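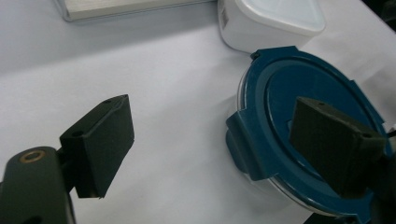 Yasmine Ashour

Minutes, Friday, canteen end of the packing floor, Kunamcombe
Present: Cocco, Derkach, Symonenko, Ashour (minutes, again)
Apologies: Tymoshchuk

1. Lids. Cosimo reported 852 lid demonstrations recorded with the hand grippers, against 300 last month. He now opens his own lunch with some ceremony.

2. Rotas. Demyd asked whether people teaching the Kushnir arm stay on packing rates. Management's answer was "broadly", and the minutes were asked to record the word.

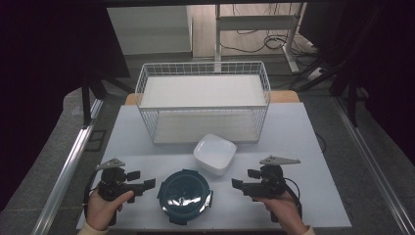

Demyd would like it replaced with a number by July. He also wants wrist breaks every 28 minutes – agreed, with surprising speed.

3. Jobs. Vsevolod read the Didwood letter: no posts go, 2 change title. Nobody present could say what a "motion author" does after lunch.

Action: Symonenko to ask.

Closed 3.40 pm.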